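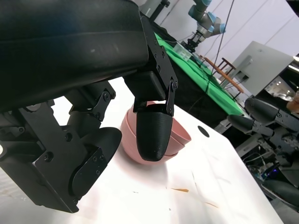 5.2 Fingertip pad upkeep and re-zeroing

The Skikavel cell ran for the whole study on one set of gripper hardware. The fingertip pads were the only parts replaced on a schedule. All other parts were inspected and tightened in place, and were replaced only on failure. We describe the procedure in some detail because the grasp results in Section 6 depend on pad condition more strongly than we expected when the cell was set up.

Each finger of the gripper carries a rounded black pad at the end of a short linkage. The pads are printed in-house in a flexible filament supplied by Clilteck and are fixed to the finger from behind. They are printed upright, so the layer lines run across the contact face. In Figure 4 these lines are faintly visible on the pad in contact with the nested pink bowls, along with lighter specks close to its lower edge. Residue of this kind was common in the bowl task. We tested pads with and without it on a flat acrylic coupon and found that a dusty pad began to slip at a lower pull force. For this reason pads were wiped at the start of each session with a lint-free cloth dampened with isopropyl alcohol, then left to dry before the arm was enabled.

A pad was retired when either of two conditions was met. The first was visible rounding of the print lines over the contact area, judged by eye against an unused pad. The second was a count of 729 closures on that pad, logged by the Ren controller. The count limit was set after an early run in which one pad was left on the finger for 2,698 closures. It had a flat spot by the end of that run, and the zero position of the finger had moved enough that thin rims were missed on approach. No pad was run past the limit afterward.

Screw loosening was the second source of drift. The finger assemblies consist of stacked brackets joined by small hinged links, and the hex screws at the links carry side load whenever a finger presses on an object that is tilted or off center. Bowls lying on their sides are a typical case. We checked every link screw when pads were changed, using a fixed-torque driver, and marked the head with a paint pen only after the joint had been moved by hand through its full range. Threadlocker was used at the bracket screws. It was left off the hinge screws, where it had crept into the link and made the joint stiff. A stiff hinge is hard to see on camera but shows up as a higher closing current at low speed, and the Ren log flags it.

After any pad or screw work the fingers were re-zeroed in this order:

1. Clear the tabletop and open the gripper fully.
2. Close at the lowest speed setting onto the Dindska gauge block and hold.
3. Record the finger position at which the motor current first rises above the idle level.
4. Repeat steps 2 and 3 until 4 consecutive readings agree within the encoder resolution.
5. Write the last reading to the controller as the new zero, then restart the session log.

The full job, including the pad change, took up to 134 minutes when both arms were serviced together. Most of this time went to the screws. The re-zeroing itself was short, and we would keep it as a separate step even in a cell where the rest of the service is done less often.

The white work surface also needed attention. Its covering does not lie fully flat, and the fingertips touch it during low grasps. Wrinkles raised the contact height locally, which triggered early stops when the force threshold was set low. The covering was smoothed by hand between sessions and replaced when it no longer held flat near the center. Remaining wrinkles were accepted, and the approach height was given a small margin to allow for them. Smears on the covering were left in place if they were dry to the touch, and wiped off otherwise, as soft residue transferred to the pads.

Wrist housings were checked for scuffs only as a sign of contact with the table or with the other arm. A new mark led to a review of the joint limits before the next session. The wrist camera mount was checked at the same time, and its calibration is covered in Section 5.3.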